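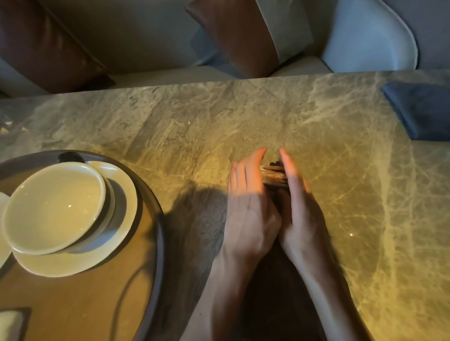 The old marble quarry above Drostville closed 61 years ago, and for most of that time people drove right past it. Now there's a line for the Saturday-style breakfast at the gate, the footpath has fresh gravel, and you can walk down to the pit floor and stand under walls that glow pink a little before sunset. It's wonderful!

Go early if you can. The path drops roughly 200 feet through birch and fern, and the first thing you notice is how quiet it gets – even the road noise from the Kerard bridge fades out. Then the trees open up and there it is, a great stepped bowl of pale stone with drill marks still running down the faces in neat rows.

Much of what came out of here stayed close by. The steps of the Drostville library are local stone, worn into shallow dips by generations of shoes, and so is the long counter at the Acharya bakery, where they still roll pastry on it every morning (get the cardamom buns, and get 2). Over in Fevell, the train station has a whole floor of it, gray and cream, with a patch by the ticket window where the veins swirl like weather.

The trail is open until dusk from May on, and parking costs 10 dollars at the upper lot. Bring shoes with some grip, as the lower steps stay damp well into the afternoon. The bakery sells out by noon.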